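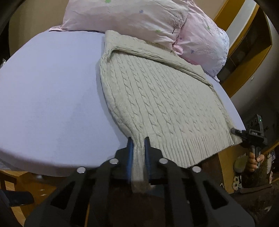 4 min read

Folding the Big Stuff: My Project Report on Knitwear, Beds and Drawer Space

June 5, 2021
Textiles and Home Studies, Dovemham

So my project started with a drawer that wouldn't close. I had picked "storage of knitted garments" from the topic list back in October, mostly since it sounded easy, and then I pulled my own drawer open to get started and the front panel came off in my hand. Good beginning!

My question was pretty simple. Is there a way of folding a chunky sweater that takes up less room without leaving it full of creases? I wanted to test it on a bed, the way most people do laundry at home (I don't know anybody with a proper folding table), and I wanted to use a real cable knit and skip the thin stuff. Thin sweaters fold like T-shirts. Cable knits fight back.

The sweater

The main one I used is a light beige-gray with long rows of twisted cables running its whole length and a ribbed band at the hem. I laid it out on a lavender fitted sheet with the pillow left at the top of the bed. The ribbing is the part I ended up writing the most notes on. If you grab the hem in one spot and pull, the fabric bunches up like a rope and you get wrinkles fanning out from the pinch across the whole body of the sweater. You can see it happening in the photo, with the hem gathered up on one side and the rest going into a kind of funnel. The sleeve had rolled over on itself up by the pillow too, and there's a long fold going down from it. Sleeves do that constantly, by the way. I have a whole page of my notebook that just says "sleeve again."

What I did

I tried 7 folds in total, but I'm only writing up 2 of them properly, as the others were either the same thing in a different order or a mess. My supervisor, Baldur Gunnlaugsson, told me to keep the write-up to what I could repeat, and that was good advice (I had a fold named "the burrito" that I never managed to do the same way twice).

Fold A is the flat fold. Sweater face down, sleeves straight across the back, then up in thirds from the hem. You have to smooth the ribbing flat before the first turn or it flips under and you get a lump.

Fold B is the roll. Sleeves in, fold in half lengthwise, then roll from the hem up to the neck. It's quick and kind of satisfying, but the cables push against each other and the roll wants to open up again as soon as you let go.

I did each fold 15 times over a couple of weeks, left the sweater in the drawer overnight each time, and then laid it out on the bed the next morning to look for creases. I scored the creases by eye, so that's one weak spot in the method. My roommate scored a few of them too and was way harsher than me.

What I found

The roll took less drawer width but it was taller, so the drawer (now fixed, thank you wood glue) scraped on the way in. The flat fold needed more width and gave me one soft crease across the middle, which was mostly gone after the sweater had been lying out for a bit. The roll left small creases all over the front, and they hung around longer. For a deep drawer I'd roll. For a normal one I'd fold flat and stack no more than a few.

The bigger surprise was how much the start matters. When I lifted the sweater by a single handful of hem, both folds came out worse, whichever one I was doing. Picking it up with support under the body and setting it down flat made more difference than the choice of fold. I hadn't planned to test that, so I don't have proper scores for it, just notes, and I'd put it first if I did the project over.

Things I'd change

I'd use more than one kind of bed surface. A fitted sheet is smooth and the sweater slides, especially near the edge of the mattress where the hem likes to hang over. A blanket would probably grip better. I'd also like to try a wool and a cotton sweater side by side, and measure the creases with something better than my eyes and a grumpy roommate.

My full notes came to nearly 2000 words and are in the back of the folder, burrito included.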